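Tosgate Evening Course: Working with Small Objects
Handout 3: Cups, ball and a soft table

By Griet Timmermans
06/11/2019
47 shares | 3 comments

In this handout we look at the table exercise with two cups and one ball. Please read it before the lesson, so that we can start directly. Hélder Torres will lead the practical part and I will take the questions at the end.

1. Preparing the surface

Cups make noise on bare wood and a ball rolls away quickly. For this reason we put a cushion on the table first. Lay it flat and pull it gently from both sides. Small wrinkles may stay. Then fix it with one binder clip at the left edge and one at the right edge, with the wire handles turned outward. Leave a border of wood free, where you can rest your notes.

2. Holding the cups

The exercise needs two cups and a ball which is small enough to sit inside one of them. Hold the first cup with its opening up. Tip the second on its side, so that your partner can look into it and see the ball. A green ball in a red cup is easy to follow with the eyes, also from the back row.

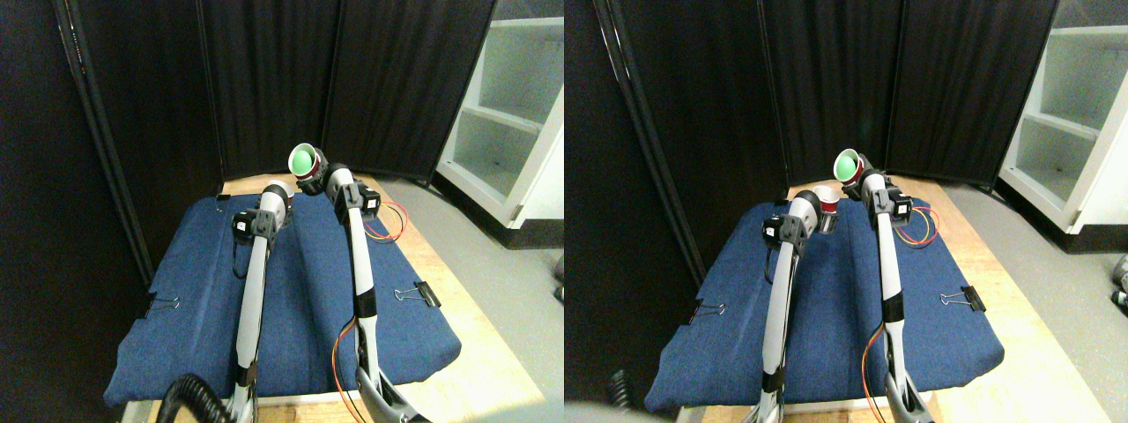 3. Passing the ball

Keep a narrow gap between the two cups, and hold the cup with the ball a little higher than the other. Now let the ball go over slowly. If it falls on the cushion, leave it there until it lies still, then begin again. Change roles with your partner after each good pass.

Write in your notebook:
- which cup was higher
- where the ball fell, if it fell
- what you changed the next time

For the next lesson, please read the pages by Lies Lambrechts on soft surfaces. The copies are with Willy Declercq.

We use cookies to remember your settings. Accept | Read more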